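Dekum Street Arm Build – Gallery

Welcome to the picture page for the arm! If you've been following the build notes you know I write far too much over there, so over here I'm keeping it to pictures with a line or two each (okay, sometimes more than two). The short version for newcomers: I have a bench in a shared workshop off Dekum, I've been putting together an arm and the software to run it since November, and the goal is a thing that can tidy up a kitchen counter without me hovering over the stop button. Liam Hayes does the wiring and the sensible decisions. I do the code and the rest.

Everything gets tried in simulation before it goes anywhere near the bench. Our sim project is called Lastport, after a folder name I picked in a hurry and never changed, and it lives on the old desktop under the window. Page last updated 15 April 2024.

The kitchen level

I'm so happy with how this one came out. The kitchen is the biggest room we've loaded so far, and the dark marble on the island gave me fits for a whole weekend – every time I moved a light the swirls went to mush. They look great now. The view is from behind the arm, looking over the island toward the sink and the range, and it's the one I keep open while I'm tuning because I can see the elbow and the gripper together.

Job number one on this level is the cream bowl. The gripper is hovering just above the counter on the bowl's right side, fingers down, and the glass is over on the left where a sloppy swing could find it. I like having the glass there. The first planner I wrote would happily have gone straight through it, and a see-through tumbler is a good test for the depth side of things too.

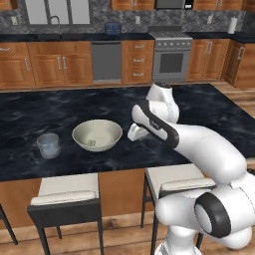 Notes on the setup

A few people have asked how I run these, so quickly: each try starts from the same arm pose, and I run 300 tries overnight with the bowl nudged a little each time. Seed 2852 is the one I always go back to when something looks odd. It's a mean one. The bowl lands right where the forearm has to fold up, and if a new planner gets through that I start to relax.

I keep the bar stools loaded even though the arm has no business near them. Finbarr Geraghty (two benches down, builds model boats) asked why I don't strip the room and save the memory, and it's a fair question, but a bare room let me get away with some really lazy paths. The stools stay.

Things still on the list

The grip force is set by guesswork. I want real numbers from the bench before I trust anything the sim says about picking up ceramic.

The wrist turns the long way around on 19 of the saved paths. I know which line does it – I just haven't been brave enough to touch it.

Liam wants a proper save button so he can stop asking me where the files went. Fine, Liam.

Comments are open at the bottom of the build notes page, and I do read them all, even if it takes me a week. If you want the kitchen level for your own arm, ask there and I'll send you the folder. It needs version 7 of our loader or the counter shows up sideways!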